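Speaker notes: What hotel linen costs you after you buy it
Jetano Textile Care Day, afternoon session

Slide 1. Title
Thank the organizers. Mention the handout is on the table by the door. Questions at the end, except for arithmetic, which people can stop me on.

Slide 2. Where the numbers come from
Giraldo is a mid-size hotel laundry. It washes for 11 small hotels and one conference center. We followed 1093 pieces from first wash to discard: sheets, pillowcases, hand towels, and the gray cotton used for staff shirts and cleaning cloths. Every piece had a sewn-in tag. Pieces that lost the tag were dropped from the study, so the figures lean a little toward things that held together well.

Slide 3. Purchase price is the small part
Read the bar chart left to right. Purchase, water, heat, detergent, labor, replacement. Pause on labor. Most buyers in the room will have compared two sheets on price and thread count and stopped there. Ask for hands: who has a figure for handling time per piece? Wait. Go on.

Slide 4. Drying
Over-drying did more harm than washing. The cotton was kept in the tumbler until the thickest item in the load was dry, which meant the thin items had been dry for a long while already. Sorting by weight before washing fixed most of it at Giraldo. It took one extra bin and a sign.
If someone asks about moisture sensors: yes, they help, but they read the load as a whole. Sorting still comes first.

Slide 5. Gray goods
Gray cotton is bought because it hides stains. It also hides wear. On a white sheet a thin spot shows against the mattress. On gray cloth people miss it until it tears. Inspectors at Giraldo started checking gray pieces by hand as well as by eye, and the discard rate went up in the first month, then settled.
Wrinkles matter here too. Fabric left sitting in a heap after the dryer sets its creases, and someone then has to shake it out and flatten it before it can be folded.

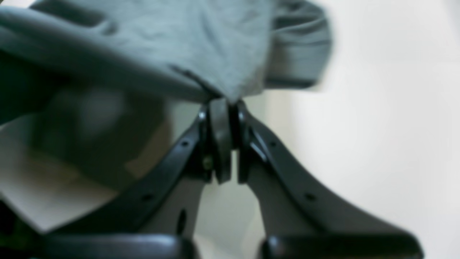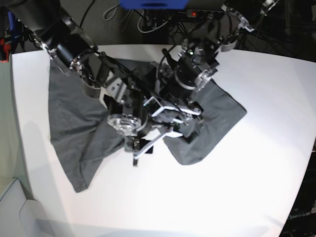
Gray cloth, bunched and creased.

Slide 6. Folding standards
The hotels did not agree on a fold. One wanted thirds, one wanted quarters, and the conference center wanted a roll. Giraldo was keeping separate stacks of identical towels. We asked all of them to accept quarters for a trial in August. Two said no. The rest have stayed with it.
Do not name the two hotels, even if asked.

Slide 7. The two detergents
Plunder is the stronger powder and Jarkley is the liquid. Be fair to both. Plunder got kitchen grease out in one pass. Jarkley left the color closer to new at the end of the study. Giraldo now uses Plunder for kitchen goods only. Say clearly that neither company paid for this work.
Dosing was a bigger problem than brand. Staff were rounding up by eye. A marked scoop brought it back down.

Slide 8. When to throw things out
The rule we ended up with:
Any hole, discard.
Thin spot larger than a palm, cut down for rags.
Stain that survives 3 washes, cut down for rags.
Hem loose on one side, mend once. Loose again, discard.
Leave this slide up. People photograph it. Drink some water.

Slide 9. What we got wrong
We planned to weigh every piece monthly and gave up. It slowed the line and the scale was not accurate enough for pillowcases. We also started with too few towels, so the towel figures are weaker than the sheet figures. Point to the footnote.

Slide 10. Contact and handout
The handout has the cost sheet with blank columns so people can put in their own prices. The full tables run to 24 pages and are available by request through the Jetano desk.
If time is short, skip slide 6 and come straight here from slide 8. Turn off the clip microphone before leaving the stage.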